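Does Searing Meat Really "Lock In the Juices"?

By Dwynwen Lloyd
Kitchen Questions, for readers who like to check

Somebody has probably told you this one. You brown the outside of the meat in a hot pan first, and the crust seals it shut, like a lid on a jar. All the juice stays inside. Grown-ups say it on cooking shows. It gets printed on packages. My uncle said it every summer while he stood over the grill at Emholm, and he said it so firmly that I was 19 before I thought to ask how he knew.

He didn't know. Somebody had told him.

So let's ask properly. If a crust is a lid, what should we see? We should see no juice getting out. Now think about a burger in a pan. It has a nice brown crust on one side. Is it quiet? No, it sizzles and spits. That sizzle is mostly water hitting hot metal and turning into steam. Where did the water come from? It came out of the burger. That's a pretty leaky lid.

Then think about the plate. Put a well-browned steak down, wait a while, and there's a puddle. If the crust were a seal, the puddle would have some explaining to do.

What is juice, anyway?

Meat is mostly water. The water is held in and between long, thin fibers, a bit like water in a wet bundle of string. When the fibers get hot, they tighten up and squeeze. The hotter the inside of the meat gets, the harder the squeeze, and the more water comes out. That's why a chicken breast left in the oven too long turns dry and chewy, whether it was browned first or not.

Notice what matters in that story. It's how hot the middle gets. The color of the outside hardly comes into it.

Then why do cooks bother?

Because it tastes good! When the surface of the meat gets very hot and dries out a bit, hundreds of little changes happen to the stuff it's made of. It turns brown and starts to smell like dinner. Toast does something like it, and so do cookies. Boiled meat never gets that hot on the outside, which is why it stays gray.

There may be another reason people believe in the seal. Browned meat smells so good that your mouth waters before you take a bite. A wet mouth can make food seem juicier. I can't prove that this is what fools people, so put a question mark next to it.

Try it yourself (with a grown-up at the stove)

You need two burgers of the same weight, a pan, an oven, a kitchen scale and a meat thermometer. Use the same kind of meat for both.

Weigh each burger raw and write it down. Brown the first one in the pan on both sides, then finish it in the oven. Put the second one straight in the oven. Take each one out when its middle reaches 70 degrees Celsius (that's 158 Fahrenheit). Let both rest for 5 minutes. Lift them off their plates, leave the puddles behind, and weigh them again.

If the seal is real, the browned burger should be clearly heavier than the other one. Is it?
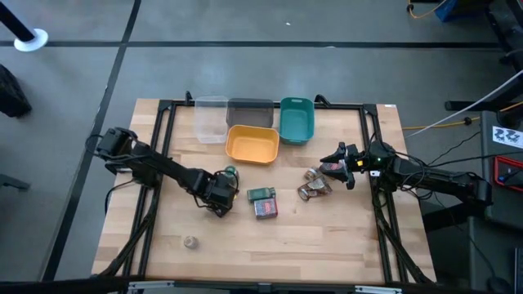 Page 50

Don't trust one try. Maybe one burger was thicker, or the thermometer went in crooked. Do it again another night and swap the order. Some of the weight you lose will be fat, too, so you aren't measuring only water. Good testers write down things like that even when it makes their answer look less neat.

Wash your hands after touching raw meat, and wash the thermometer before it goes back in.

What about the label?

Kirido, a frozen burger you may have in your freezer, says "sear-sealed for juiciness" on the front. I wrote and asked the makers, Grirkero, how they had tested it. They sent me a friendly letter and a coupon. The letter said customers love the taste. I believe that part. It wasn't what I asked.

When a package makes a promise, try these questions on it:

How would anyone find out?
What did they compare it with?
Who did the checking, and were they selling something?

You should use them on me as well. I've told you that a crust doesn't hold in the juice, and you only have my word for it until you get the scale out.

Words to know

Sear: to brown the outside of food quickly on high heat.
Fiber: a long, thin thread. Muscle is made of bundles of them.
Rest: to let cooked meat sit for a few minutes before cutting.

Next time: Royer wrote in to ask whether a pinch of salt makes water boil faster. Write down your guess before you read it.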